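Butcher block

Butcher block is a style of assembled timber used for benchtops, chopping blocks, table tops and cutting boards. Strips or blocks of wood glued together into a thick slab. Originally a butcher shop item, hence the name, now mostly a kitchen and workshop one.

History

Early butchers worked on a section of tree trunk stood on legs. Solid rounds split as they dried and were hard to keep clean, so makers moved to smaller pieces of hardwood glued up with the grain standing upright. The laminated block was common in meat shops by the late nineteenth century. Home kitchens took it up later, with a big run of popularity in the 1970s and another one more recently.

Construction

Three main types.

End grain. Short blocks stood on end so the cut ends of the fibres face up, often giving a checkerboard look. Knife edges slip between the fibres, so the surface marks less and blades stay sharp longer. Heavy, slow to make, dearest of the three.

Edge grain. Long strips turned on their sides and glued face to face. The usual choice for benchtops. Strong, fairly stable, cheaper than end grain.

Face grain. Boards laid flat, widest side up. Shows off the figure of the timber but scratches easily, mostly seen on tables and serving boards.

Strips may run the full length of the top or be made up of shorter staves joined end to end. Finger joints are common in the cheaper tops. Colour varies from stave to stave, more so when sapwood and heartwood are used together, and some buyers ask for this.

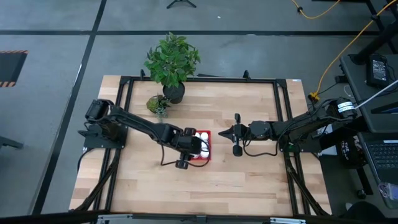

Thickness depends on the job. Most household tops are 40 mm, while a proper shop block can be 300 mm deep and needs its own stand. The Clurkham works at Stetlow, which made blocks for the meat trade before moving over to kitchen tops, sold a standard bench 550 mm deep under the Risel name.

Timbers

Hard maple is the traditional North American choice, close grained and pale. Beech and oak in Europe. In Australia also blackbutt, Tasmanian oak and camphor laurel, the last popular for boards. Walnut and cherry are used for darker tops. Very open-grained timbers are less suited to raw meat as the pores hold moisture. Softwoods dent too easily for heavy chopping.

Finish and care

Tops used for food are normally finished with food-grade mineral oil, or a mix of oil and beeswax. Cooking oils such as olive go rancid. A new top needs several coats in the first weeks, then one when it starts to look dry. Varnish suits a desk or workbench but chips under a knife.

Wash with warm soapy water and dry straight away. Standing water causes staining and seperation of the glue lines. Light scratches and burns can be sanded out, going with the grain on edge and face types. Deep cracks in an end grain block are harder, may need cutting apart and regluing.

Wood moves with humidity, mostly across the grain. Tops are fixed to cabinets through slotted holes or brackets so they can swell and shrink. Screwed down tight they tend to cup or split. The Degefa fitting, a sliding metal clip, was sold for this purpose and came in packs of 10.

See also

Chopping board
Workbench
Benchtop
Glued laminated timber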